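Clearing out the lockers

Posted 16 Mar 2014

When we took over the back half of the Parholm building in November, the lockers came with it. They are the ordinary pale grey metal kind with slatted vents in the doors, and they run along the wall past the wooden bench top. The previous tenants left them locked and left the keys in a biscuit tin, none of them labelled. It took me most of an evening to match them up, and 5 of them didn't fit anything.

I finally got to the insides last week. Xuân Cao helped for the first morning and Edgars Kļaviņa came by after lunch with the trolley. What we found, in no special order: a great many coat hangers, a pair of gumboots, phone books, one very good thermos, and a cardboard box of receipts from a place in Clellthorpe that closed years ago. The receipts went in the recycling. I kept the thermos.

Cleaning was slower than emptying. The vents are the worst part, as dust packs in behind the slats and a cloth only pushes it further back. I tried the vacuum with the brush end, then an old paintbrush dipped in warm water and dish soap, and the paintbrush was better. Sticker residue came off with eucalyptus oil. There's one door where somebody scratched a name in the paint and I have left it alone.

Two of the latches were stiff. Edgars put a drop of oil on each and worked them back and forth until they moved properly. A third needs a new part, and I've been quoted $68 for it, so it can stay stiff for now.

As for who gets what, Ngọc Đỗ wants the one nearest the door for her bike gear, and Tín Lý has asked for somewhere tall enough for a tripod. Everything else is first come, first served. Please put your name on a bit of masking tape and stick it on the inside of the door, as the outside has only just been cleaned.

Still to do: the tops, which I haven't looked at, and a second coat of polish on the bench.
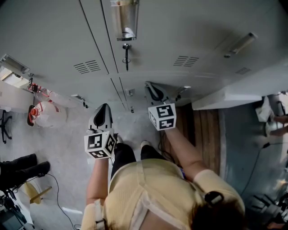 At the lockers, with the bench top on the right.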